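4. Can It Put the Toys Away Yet?

Short answer: kind of, on a good day, if you don't stand there tapping your foot. I'll give the longer answer in this section, and I'll try to keep the complaints for 4.3, where they belong.

4.1 Why tidying

When we started the Primmont project I wanted to work on dishes. Everybody wants to work on dishes. But dishes break, and they get wet, and my co-authors at the Tejada lab (who pay for the floor mats) asked very nicely whether we could begin with something softer. So we picked tidying up after a small child, a chore I know far too well from my own living room. Things come out of a container, things go back in the container, and it has to happen again tomorrow. It sounds like the easiest job in the house! I'd argue it's one of the better tests we have, and I want to spell out what makes it hard before getting to the numbers.

First, the container fills up. Most pick-and-place work, ours included (see Section 2), drops one object into a big empty bin and calls it a success. A real toy tub is small, and after a few pieces the next one has to be nudged in beside its neighbors. Play vegetables are great for this, by the way. They're lumpy in all different directions, so a piece that slides in easily one way up will sit on top and refuse to budge the other way up.
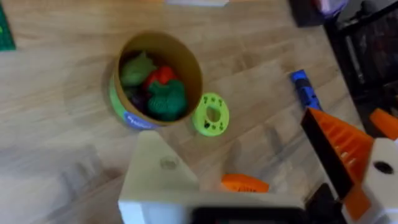

Figure 3. Toy vegetables in a cardboard tub, with a lime green ring beside it on the table, seen from the wrist camera.

Second, a person knows when a tub is full and a policy doesn't, at least not for free. I can glance at a pile of play food and tell you that one more piece will fit if I turn it sideways. Our baseline, trained with the Brodance toolkit on pick-and-place demonstrations alone, had no such idea. It would press down, stop at the force limit, back off and press down again in exactly the same spot. Watching it was a bit like watching me close a suitcase.

Third, flat things are miserable. Rings, discs, coins, playing cards, anything that lies flush with the table gives a two-sided grasp very little to hold on to. Kids' toys are full of flat pieces, so we kept them in the task even though they hurt our averages.

4.2 What we ran

We collected 302 demonstrations by teleoperation, all of them by two operators, and then ran 178 test trials with the trained policy. A trial counted as a success only if every assigned piece ended up inside its container and the container was still standing. I was strict about the standing part. Cardboard tubs are light, and early on the arm's favorite way to finish a trial was to bump the tub over on its way home, which anyone with a toddler will recognize.

The policy finished almost 7 in 10 trials without help. Most of the failures fell into one of two groups: a flat piece that never left the table, or a last piece that wouldn't seat. Spills were rarer than I'd feared once we slowed the retreat motion, and that one change to a speed setting did more for us than two weeks of fiddling with the network. I'm still a little annoyed about it.

4.3 Would I want it at home?

Not yet, and mostly on account of time. A person clears the same table while talking on the phone. Our arm needs the whole table to itself and quiet lighting, and it likes the tub to be more or less where the tub was during training. When we moved the setup to the Tritevari room in March, with a big window on one side, we had to collect fresh demonstrations before it would behave.

Still, I came away more hopeful than I went in. The policy sometimes turned a piece in the air before lowering it, and although we never labeled that as a skill, it clearly picked it up from the operators. Section 5 looks at those turns more closely and asks whether they carry over to groceries, starting with cans and boxes on a shallow pantry shelf.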